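The Datum at Stumora 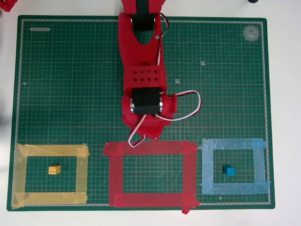 A2 cutting mat, green, with printed grid.

Ama Laryea reached the Stumora gauge hut at 16 minutes past four in the afternoon, signed the sheet, and took the level book down from its hook. The last entry was in pencil. It gave the reservoir at 197 metres above datum and was initialled by her predecessor, who had retired in July and moved to the coast.

She read the staff through the window. It agreed with the book to the centimetre. She then went outside with the instrument, set it up over the brass pin and took a backsight to the benchmark on the church at Barrios, across the water. The result was lower than it should have been by 3 millimetres. She moved the tripod, levelled it again and got the same figure.

The procedure for a discrepancy of this size was to record it and do nothing. She recorded it.

On her next visit the difference was five millimetres, and on the one after that it was nine. She wrote to the office at Flernovach, which replied that the church was known to be stable, having been founded on rock, and that the staff had been replaced within the last ten years. The letter asked her to check the bubble. She checked the bubble. She also borrowed a second instrument from the Drakora depot, signed for it under serial number 3968, and observed the whole line in both directions. It closed well. The hut was going down, or the church was going up.

There was a third possibility, and she spent an evening on it with the old level books spread over the floor. Her predecessor had made the same observation every month for nearly twenty years. His differences were all zero. In the field sheets folded into the back covers, however, the raw readings drifted steadily, and beside each one was a small correction in the same pencil, with no explanation given.

She telephoned him. The line was poor.

"You'll have found the pin," he said.

"I've found your corrections."

"What are you up to?"

"Nine."

He was quiet for a while – she could hear gulls – and then asked whether the door of the hut still shut properly. She said that it stuck at the bottom. He told her to plane it before the winter, as the wood would swell and it would be harder to do then.

"Did you ever report it?" she asked.

"Twice. They asked me to check the bubble."

She drove up in the morning with a plane and took a thin strip off the foot of the door. Then she set up over the pin, read the church, and entered eleven millimetres in the book, in ink.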